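Time offset between gripper width and camera pose, how are you lot handling it?

Tooling & Logging > Handheld capture

wrenfold
Posted 2018-09-23

Long post, sorry in advance. I've been going round in circles on this for most of the winter and I'd love some fresh eyes.

I'm logging two streams off a handheld gripper. One is video, which goes through visual-inertial tracking to get a pose per frame. The other is finger opening, which comes in over serial from a little encoder board. The poses look lovely. The finger opening looks lovely. Put them together and the fingers close a bit before they've got to the object, so the policy I train on it learns to pinch at the air in front of things. Very confident pinching, too!

Both streams get stamped on arrival by the laptop, which I know, I know. I tried cross-correlating jaw speed against hand speed and it gave me a different answer every session. I also tried eyeballing it in the Sketlow viewer, dragging one track until it looked right, and that was good to a frame or so if I'd had a coffee.

So what does everybody else do? Fixed offset measured once? Something per session? Do you resample everything to the video rate or keep the encoder at full speed and interpolate when you load it? I'm on Lund for the logging if that matters (the old branch, before they changed the clock handling).

tallowmere
Your cross-correlation is doing exactly what you asked it to, unfortunately. Hand speed and jaw speed aren't the same signal. People slow down before they grab, and how much they slow down depends on what they're grabbing and how tired they are. You're measuring human behaviour and calling it latency.

You want to compare jaw opening with jaw opening. If your fingers are in view of the camera, and on most handhelds they are, get the opening from the video as well and line up the two curves. Same physical quantity on both sides, so any shift left over really is time.

wrenfold
Ohhh. Yes. The fingers are in view the whole time. I feel a bit thick now.

Did you put fiducials on yours?

tallowmere
Tags on the fingers, yep. Little ones. Fiddly to stick on straight but you only do it once.

Plover_Bay
I'll disagree with tallowmere on the tags. I had them for months and they were a pain. Any motion blur at all and the detector drops them, and the bit you care about most is the fast closing bit, so the curve has holes right where you need it. I ended up just segmenting the pads by colour. Anything saturated that stands out from skin and furniture will do, and you only need the distance between two blobs, up to scale. It doesn't have to be in millimetres to line up in time.

Also, please don't resample to the video rate on disk. Keep the raw encoder samples. You'll change your mind about interpolation at some point and you can't get them back.

tallowmere
Blobs are fine until you walk into a room with a duvet the same colour as your pads, mate.

Plover_Bay
Restrict the search to where the pads can physically be! They're bolted to the same thing as the camera. They move along one known path. The duvet can be whatever colour it likes.

tallowmere
Fair, if your mount is stiff. Mine wasn't, the first one flexed like a ruler.

Myrto Tzanetos
Hi all, I look after the alignment code in Wamance, so I've got opinions here and also a stake in it, please weigh accordingly.

I'm mostly with Plover_Bay on colour, with a mask. The thing I'd add is that a single offset per session is only half the job. Two boards with cheap crystals drift apart, and if your sessions are long the offset at the end isn't the offset at the start. We fit an offset plus a rate, and to do that you need decent jaw movement near both ends of the recording. So we ask people to open and close the gripper fully a few times before they start and again before they stop. It's dull, but it makes the fit so much better behaved.

The other thing is to reject your outliers properly. When something is held, the pads squash and the visual distance keeps changing a touch after the encoder has stopped. We drop any stretch where the opening is nearly constant and only fit on the moving parts.

wrenfold
This is gold, thank you. I'd never have thought of the squash.

How long a recording before drift bites? Mine are short, I tend to stop and start a lot.

Myrto Tzanetos
Depends on the boards, so measure yours. Record one long session, fit the offset on the first bit and the last bit separately, and see whether they agree. If they do, don't bother with the rate. Short clips and a rate term is a good way to fit noise.

gumnut_servo
Can I be the grump? All this is patching over a bad design. Get a microcontroller to trigger the camera and sample the encoder off the same clock, and the problem goes away. I did mine in August over a couple of evenings and I've not thought about offsets since.

Plover_Bay
Lots of us are using cameras with no trigger input, gumnut. And wrenfold has already got a pile of recordings. You can't hardware-trigger the past.

gumnut_servo
Sure, but for new data? I reckon people spend longer writing clever fitting code than they would soldering three wires.

Myrto Tzanetos
I'd do both. Even with the shared clock I'd run the visual check, exposure time and readout still shift things and it'll catch a swapped cable or a firmware update you forgot about.

wrenfold
Right, update time. I went with the colour version because I'm lazy and the pads on mine are blue already. Mask along the finger path, threshold, distance between the two blobs, then Myrto's trick of only fitting where the jaws are moving.

Two things bit me. First, the auto white balance wanders, so a fixed threshold was rubbish and I had to widen the hue range and lean on the mask. Second, the table I've been recording at has a blue-grey and white checked cloth on it, and my mask was too generous, so bits of cloth were sneaking in between the fingers. Tightening the mask fixed most of it. I also throw out any blob below a minimum area now.

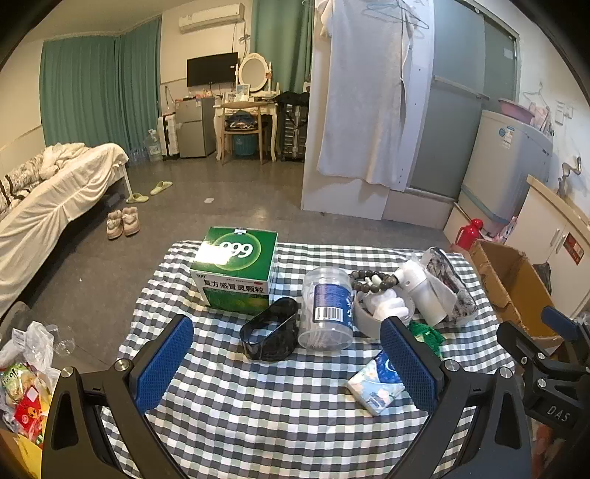

Anyway, the result! I ran it over 245 clips and the offset came out at a mean of 29 ms, encoder early, with the clips agreeing far better than I'd hoped. I applied it at load time and left the raw files alone, as instructed. When I scrub through in the viewer now, the fingers and the numbers move together and it's weirdly satisfying to watch.

A handful of clips still come out silly. They're all ones where I barely moved the jaws, so there's nothing to fit on. I'm giving those the session median for now. Is that a terrible idea?

tallowmere
Not terrible. Flag them in the metadata though, so you can leave them out later if training goes weird.

And fine, Plover_Bay, I'll try the blobs. I'm keeping my tags as well.

Plover_Bay
I'll take it!

wrenfold, what are you using as the fit cost? I had trouble with plain squared error when one hand or object covered a pad for a few frames.

wrenfold
Huber, after normalising both curves. I search a coarse grid first, plus or minus 100 ms, then refine around the best one. Before the grid I was starting the optimiser from zero and it'd get stuck on the wrong squeeze whenever I did a few quick ones in a row.

Myrto Tzanetos
Grid first is the way. Do check the second-best minimum too, if it's nearly as good as the best then that clip is ambiguous and I'd treat it like your barely-moving ones. Periodic open-close is the worst for this, so when you do the start and end squeezes, make them uneven. Slow, fast, fast, slow, whatever you like.

gumnut_servo
Three wires.

wrenfold
Ha, I've ordered the board, gumnut. You'll have to talk me through it when it turns up.

Last question for Myrto: does Wamance read Lund logs directly or do I need to convert? I had a look at the Lastidwood importer but it seems to want everything on one timeline already, and that's a bit backwards for what I'm doing.

Myrto Tzanetos
Old-branch Lund logs need the converter, it's in the tools folder. Turn off the resample flag, it's on by default (my fault, I'll change it). If you see the encoder stream come out with the same number of samples as the video, you've left it on.

wrenfold
Found it, and yep, I'd left it on. Rerunning now.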